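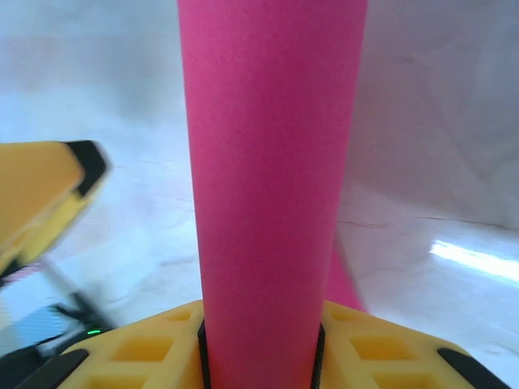

The big pink cylinder from the Wanier set. The color is no kinder in person.

Wanier Building Shapes, Large Bag: a review

I bought these for a rainy weekend with two nephews and have ended up with opinions, which was not the plan. Wanier sells the shapes in three bag sizes. I got the Large, which weighs 956 grams according to the label and arrived in a carton that could have held a microwave. The listing had 1,292 reviews when I ordered, and I read more of them than I would like to admit. Most were by people whose bag had come that morning. I have had mine since February, so consider this the slow version.

What you get is a drawstring bag of chunky shapes in loud colors, a folded sheet of building ideas, and a second folded sheet explaining that the first one is only a suggestion. There are cylinders, blocks, arches, and a handful of flat pieces meant as roofs, sails, leaves or whatever your architect has in mind. My architects are five and eight and do not agree on anything.

The cylinders

These are the reason to buy the set. The pink one is matte foam with a fine texture to it, the sort of surface you find yourself rubbing with a thumb while on the phone. It gives a little when squeezed and comes back to shape, and after several months of being sat on, thrown down the stairs and used as a telescope (it is solid, so astronomy has suffered) mine shows one dent, near the end, that I suspect is a tooth.

It stands up well. Tall foam pieces in cheaper sets tend to have ends cut by somebody in a hurry, so they lean, and then everything you put on top leans with conviction. Wanier cuts a proper flat end. I stacked a block and an arch on the pink cylinder on a Friday evening and they were still up there on Saturday, until the eight-year-old opened a window.

The drawback is the pink itself. It is a very committed magenta. On a low shelf in a living room it draws the eye the way a traffic cone does, and my sister, who has a gray sofa and feelings about it, keeps her bag in the hall closet.

The flat pieces

Less of a success. The red pointed one is the favorite in our house, mainly because it can be a leaf, a fin or a carrot depending on who is holding it, and on one occasion it was a slice of pizza that led to a real argument. It is wide at one end and runs down to a point at the other, and the point is where my complaint starts. 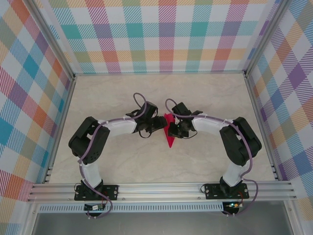
Wanier's idea sheet shows the flat pieces standing up on their tips, slotted between two blocks, as a row of trees. I have never managed the row of trees. You need a block on either side, pressed in, and the blocks slide apart the moment you let go. The five-year-old's solution was to stand there and hold it, which he did for quite a long time, with dignity. I wrote to Wanier about it and received a courteous reply from one Ottmar Vogler, who suggested turning the piece around so the wide end is at the bottom. So now we have trees that look like mountains, and Mr. Vogler is not wrong.

A slotted base would fix it. Bramov puts one in its rival set. Then again, the Bramov shapes smelled of shower curtain for a week when my neighbor Detlef Rathjen bought them, and his dog, who eats gravel, wouldn't touch them.

What to build on

The sheet says "any level surface," and I would like to quarrel with that too. On carpet, everything over two pieces high comes down. On our old oak table things are fine. On anything polished you get mixed results: the blocks stay put under their own weight, but a sideways nudge sends them skating, and small people deliver a lot of sideways nudges.

I tried the set for a while on a glossy marble surface, pale gray and off-white going to beige, with dark veins wandering all over it. Very handsome. It is also a poor place to look for anything, as the shine throws back a long white streak of light, and a white piece laid down in that streak is as good as gone. The veins had an unexpected use, though. The five-year-old decided they were rivers, and for most of an afternoon nothing could be built across one without planning permission.

If yours is a shiny surface, put down a Kurnstead play mat or a tea towel. The tea towel is cheaper and works just as well – sorry, Kurnstead.

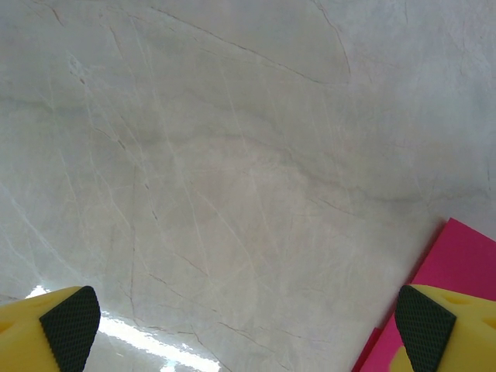
Cleaning and storage

The label says to wipe with a damp cloth, and a damp cloth does deal with most things. Jam came off. Marker came off the blocks and did not come off the arch, which now has a face. I would not put any of it in the washing machine, although one of those 1,292 reviewers did and gave the result five stars.

The bag is too small. The shapes went in once, at the factory, and I assume there was a press involved. Ours live in a cardboard box with the bag folded up at the bottom of it, waiting to be useful.

Price and verdict

The Large bag costs a bit more than I wanted to pay for something that is mostly air. There is also a classroom pack with 250 pieces, and I have been asked by both nephews, separately and in confidence, whether I was aware of it. I was.

Buy it for the cylinders and blocks, which are well cut and hard to kill. Ignore the row of trees. Look up the Small bag if you have a gray sofa, as the pink cylinder in that one is half the height and can be hidden behind a cushion.

Four stars. I took one off for the bag, and the trees can share it.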